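Household Task Automation: Progress Report to the Filali Fund
Reporting period ending January
Tokach Laboratory, Vermont

1. Purpose of the grant

The grant supports a test of whether a low-cost robot arm can carry out short kitchen chores without step-by-step operator control. The work is limited to tidying and sorting: moving items between stove, counter and sink, and putting an item into a pot or taking it out. Cutting, heating and the handling of liquids are outside the scope of the agreement.

All trials in this period used the toy kitchen at the Vermont site. The parts that matter to the controller are the printed stovetop, the steel pot, the sink basin and a small set of loose items, among them a carrot and a green cube. The wall tile and the hanging utensils stay in place during trials. 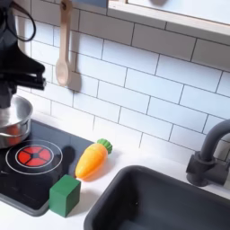

Can a machine clear a kitchen counter without help yet?

Only under narrow conditions. The arm can move a known item to a known place when the layout is close to one used in training. It can't yet be relied on for a full counter with unfamiliar items, and a person must be present to reset it after a failure.

2. Trials completed

The trial plan called for 696 attempts over the full grant term. The count at the close of this period stands at 187, of which 133 met the success criterion. An attempt is scored as a success when the item is released inside the target area and no other item has been moved out of its starting area. Attempts stopped by the operator are scored as failures whatever the cause.

The remaining failures fall under three headings in the trial log: missed grasp, early release, and contact with the pot rim. Missed grasps are the largest group. They occur most often with the carrot, whose taper lets it turn when the fingers close near the tip. The cube is the easier item and is used for calibration at the start of each session.

Sink placements did better than pot placements. The basin is the wider target and tolerates a poor release angle. The pot has a raised rim, and its polished side reflects whatever is near it. The depth estimate is unstable on that surface, and a correction is being tested. 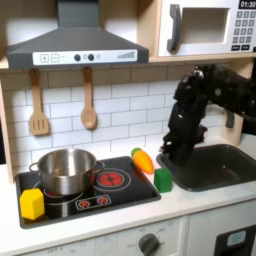

Tokach Laboratory | Manipulation and Home Tasks Group

3. Control software

The group replaced its fixed motion scripts with the Dritora planner early in the period. Dritora takes a short written instruction, selects a target and issues arm motions until the task is judged complete. The scripts were faster on a fixed layout but failed when an item was shifted by a small amount. The planner is slower and recovers from small shifts in most cases.

One fault remains open. After a missed grasp, the planner sometimes goes on to the placement motion with nothing in the fingers and reports the task as complete. A check on finger position has been added before the lift. It catches the fault when the fingers close fully, and does not catch a light contact that is lost during the lift.
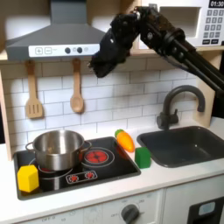
The second version of the check will read motor current during the whole transfer, so that a dropped item stops the motion before placement. Bench tests of the current reading are finished. Integration with the planner is in progress and is expected to take most of the next period.

Instruction wording also affects results. "Put the carrot in the sink" is handled more consistently than "clear the carrot away." The longer list of household phrasings promised in the proposal has been drafted but not run.

4. Equipment and spending

Spending is within the approved budget. The gripper cable was rerouted after it limited wrist travel, and 2 replacement finger sets were bought from the parts allowance. No change to the equipment line is requested. 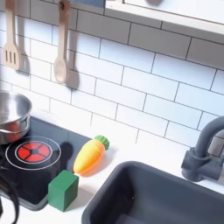
5. Work planned for next period

a. Finish the motor current check and repeat the carrot trials with it enabled.
b. Run the drafted household phrasings on the present layout.
c. Begin two-step tasks, such as moving one item out of the pot and then placing another in it.
d. Send the Fund a revised schedule for the attempts still outstanding. The present rate is below plan, chiefly because of manual resets between attempts.

Print this page
E-mail this page

Search reports Enter keyword Go

Related items
Filali Fund: Reporting Requirements for Grant Holders
Dritora Planner: Release Notes
Trial Scoring Rules, Manipulation and Home Tasks Group
Tokach Laboratory: Previous Progress Report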